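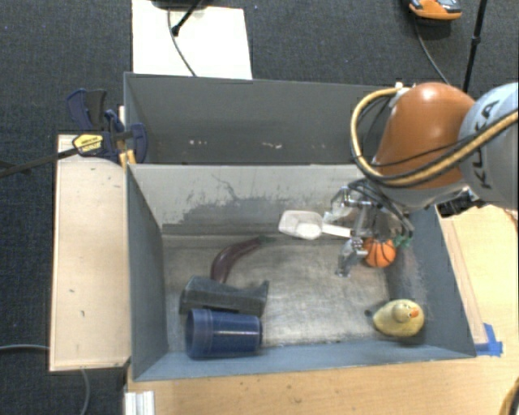 Big weekend project finished: I baked my way through the whole flour shelf from Winetti, the little mill outside Trorville, and I have so many thoughts! First one is scoops. A scoop is a terrible way to measure flour and a wonderful way to move it. A white plastic one with a proper handle, like the one in the gray bin, is all you need for getting flour out of the bag and onto the scale.

Same flour, same cup, five tries. My lightest cup was 120 grams and my heaviest was 148. That's a whole different muffin, folks. If your recipe gives grams, use grams. If it only gives cups, pick a number, write it in the margin and stick with it.

OK, the flours. The all-purpose is lovely and soft and a bit creamier in color than what I get at the supermarket. Made pancakes, made biscuits, made a second round of biscuits because the first ones went before dinner.

The whole wheat is the star for me. It smells like a hayloft. I swapped it in for half the white flour in my everyday loaf and it drank up a lot more water than I expected, so go slowly – add a splash, wait, then decide.

On waiting: give whole wheat dough 30 minutes after mixing, before you knead. Cover the bowl and go do something else. Mine went from gritty and stiff to smooth and stretchy with zero effort from me.

Rye next. I was nervous! It's sticky, it clings to everything, and it never gets that bouncy feel. Wet hands help. So does a loaf pan, which saves you from shaping it at all. I used the Astenix one with the high sides and the loaf came out tall and dark and a little sour.

Slice rye the next day. I cut mine warm and got gum on the knife. By breakfast it was perfect, with butter and way too much salt.

Somebody asked how I store all this. Whole grain flour goes in the freezer, in jars, with the month on a strip of tape (mine all say October right now). White flour sits in the pantry. Let the frozen stuff come back to room temperature if you're using yeast or the dough will sulk for hours.

The one flop was the buckwheat cookies. Great flavor, texture of wet sand. I think they wanted an extra egg. If you've got a buckwheat cookie that holds together, please send it my way!

Next up is the Qudah flatbread, the one with the seeds on top. I've got a bag of the whole wheat left and a free evening – will post how it goes.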